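上个月底收到 Stiltell 的开放日邀请，我本来想推掉的。这几年看机器人演示看得有点疲，翻跟头的、跳舞的、端着香槟满场转的，看完回家该洗的碗还是我洗。后来是 Simone Guimarães 一句话把我说动了，她说这次没有舞台，就几张桌子，你爱站多久站多久。好吧，那我去！

地方在 Plodport，一栋旧厂房的二楼，楼梯窄得要侧着身子让人。签到台发了一张小卡片，写着当天各个工位在做什么：叠毛巾、收餐具、插网线，还有一个写的是"早餐"。我当然直奔早餐去了（没吃早饭，私心很重）。

先说我的结论，免得你看到一半着急：我觉得这种又慢又平淡的演示，比那些热闹的好得多，业内应该多办，媒体也应该多去。下面慢慢讲为什么。

早餐工位管事的是 Liviu Munteanu，一个说话很轻的工程师，围观的人一多他就往后退半步。他给我介绍的那套系统叫 Fladeo，双臂，任务就是蒸锅和盘子之间搬馒头。我问他为什么选馒头，他想了想，说杯子太听话了。杯子是硬的，捏重一点捏轻一点都还是杯子；馒头不行，捏重了留两个坑，捏轻了半路掉下来，而且刚出锅的和放凉的手感完全两样，表皮一会儿粘一会儿滑。我在家蒸了二十来年馒头，听到这儿差点想跟他握手，懂行啊！

他们练这一件事练了很久。Liviu 给的数字是，到开放日为止一共录了 3,445 次操作，其中 1,060 次是今年一月以后重新录的，因为换了夹爪的指尖，老数据用起来总差一口气。我对数字向来不敏感，可是想到有人对着一口蒸锅坐了那么久，还是有点肃然起敬。

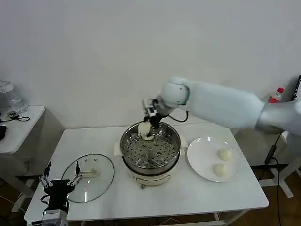
我在那张桌子旁边站了很长时间，中间去倒过一次咖啡，回来它还在干同一件事。说快是真不快，一个馒头从夹住到放稳，我看着都想伸手帮忙。旁边一位带孩子来的爸爸看了两眼就走了，嘴里嘟囔说我奶奶比它利索。他奶奶肯定比它利索，我也比它利索，这没什么好争的。但我恰恰是在这种慢里面看出东西来的。

比如夹爪往下探的那一下。锅沿是一圈金属，手臂要从上面进去，又不能蹭到边，位置偏一点，手腕就得跟着调。人做这个动作根本不过脑子，所以我们也想不到它难。换成一段剪好的、加速过的宣传片，这一下大概半秒就过去了，观众只会记得"哦，它能拿馒头"。站在现场，你会看见它在空中迟疑，看见它对准，你自己的肩膀也跟着绷起来。看了几轮以后，我对"拿起来"这三个字的理解都变了。

还有失手。那天上午我亲眼看见它掉了 4 个，有一个滚到桌边，Liviu 伸手接住，放到一旁，接着跑下一轮，脸上一点尴尬都没有。我特别喜欢这一点！以前去过的不少发布会，机器一卡壳，主持人马上讲笑话，音乐调大，工作人员小跑着上来挡镜头。大家都很紧张，好像失败是一件丢人的事。可是失败里头信息量多大啊，掉在哪一步、是夹得太松还是抬得太急，看一次掉落比看十次成功更让我明白这东西走到了哪儿。

我问 Liviu 成功率，他说最近一批测试是 90%，随后自己补了一句：盘子换个地方，或者光线变了，就没这么好看。我没追问，他倒主动把我领到隔壁的电脑前，给我看他们内部那个叫 Yusuf 的记录工具，每次失手都有一条，后面跟着一句人写的备注。备注写得很随意，有一条只有两个字："太软"。我笑了半天。

当然也有我不满意的地方，不能光说好话。

第一个，讲解太少。早餐工位还有 Liviu 在，叠毛巾那边我去的时候根本找不到人问，几个观众围着猜，猜得五花八门，有人以为后面有人在遥控，有人以为全是提前编好的动作。自主到什么程度、哪一段有人介入，这种事应该写在牌子上，字大一点，放在最显眼的地方。慢演示的好处就在于老实，那就老实到底嘛。

第二个，宣传册和现场像是两家公司做的。现场朴素得可爱，册子上却印着"重新定义家庭厨房"。我把册子拿给 Simone 看，她翻了个白眼（她自己做过好多年产品宣传，翻得很有资格）。我家厨房的台面上常年堆着酱油瓶、没拆的快递和猫，离那张干干净净的白桌子远着呢。哪天它能在我那一堆东西中间把馒头夹出来，再谈重新定义也不迟。

Simone 跟我的看法也不完全一样。回去的路上她说，你是因为自己会蒸馒头才看得津津有味，换成别人早睡着了，普通观众需要一点惊喜，不然没人来，没人来就没钱，没钱就没有下一口蒸锅。这话有道理，我在车上想了半天也没想出特别有力的反驳。不过我还是觉得，惊喜这个东西透支起来太快了。前几年大家看了那么多漂亮片子，以为第二年家里就能有个管家，结果呢？等不来，就开始说整个行业都是骗人的。这对坐在桌子后面录数据的人很不公平，他们的进步明明是实打实的，只是进步的单位太小，小到一个馒头。

所以我的建议很简单，办开放日的公司，留一张桌子，不配乐，不剪辑，让机器从早干到晚，旁边放把椅子。来看的人呢，别拍两秒视频就走，坐下，看它做五遍。五遍之后你要是还觉得无聊，那也是你自己看出来的无聊，比别人替你喊出来的激动要值钱。

Liviu 说他们秋天打算再办一次，到时候想试试包子。带褶的，有馅儿，还可能漏汤。我已经跟他说好了，给我留个靠前的位置，这回我吃了早饭再去。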